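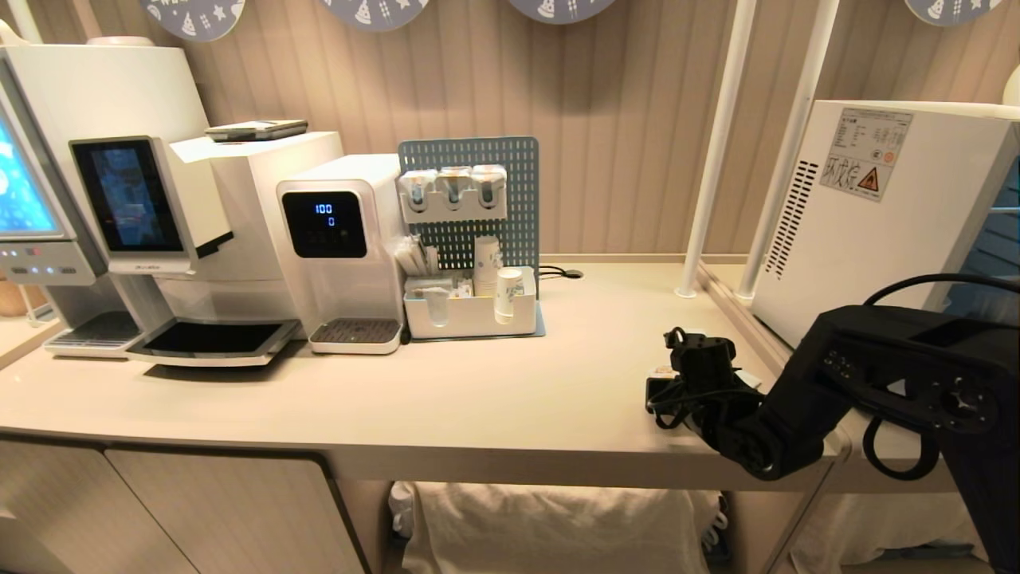
4. Preparação do balcão de bebidas

4.1 Disposições gerais

O presente capítulo aplica-se aos balcões de bebidas instalados nas copas do edifício Tollasine. A preparação compete ao serviço de apoio e deve estar concluída 30 minutos antes da abertura ao público.

4.2 Dispensador de água e organizador

1. Limpar o tampo com pano húmido e secar em seguida.
2. Verificar se o tabuleiro de gotejamento do dispensador está corretamente encaixado.
3. Ligar o dispensador e aguardar que o visor se acenda. Para chá, selecionar a temperatura de 80 °C.
4. Abastecer o organizador junto ao painel perfurado, colocando os copos de papel na vertical.
5. Repor as saquetas e os agitadores. A caixa de reserva, com 500 copos, encontra-se no armário Sisness.

CUIDADO: os cabos de alimentação devem passar por trás do organizador e permanecer afastados dos tabuleiros de gotejamento.
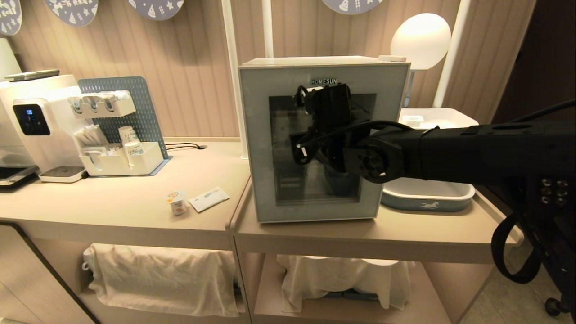 Figura 4-2. Dispensador de água, organizador de copos e minifrigorífico.

4.3 Minifrigorífico

1. Assentar o aparelho numa superfície nivelada e estável.
2. Confirmar que a porta de vidro abre sem obstáculos.
3. Ligar à corrente e aguardar 3 horas antes de introduzir alimentos.
4. Distribuir os artigos pelas prateleiras de grade, sem os encostar ao fundo.
5. Fechar a porta e verificar a vedação em todo o perímetro.

NOTA: os copos guardados no interior devem ficar em posição vertical. Os recipientes com líquido não podem ser empilhados.

CUIDADO: não colocar recipientes com água sobre o frigorífico.

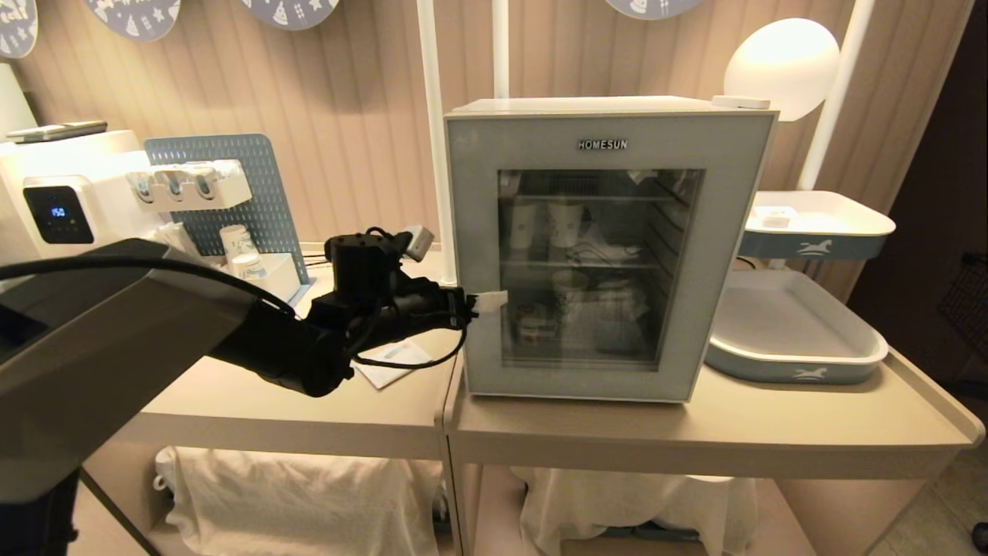
Figura 4-3. Minifrigorífico com copos nas duas prateleiras.

4.4 Registo e anomalias

Concluída a preparação, o responsável de turno assina a folha de controlo. Qualquer fuga de água, ruído anormal ou falha do visor deve ser comunicada a Mahnaz Safavi, do serviço de instalações, e o aparelho em causa desligado da corrente até à respetiva verificação.

A limpeza profunda do frigorífico realiza-se anualmente, em fevereiro, nos termos do capítulo 7.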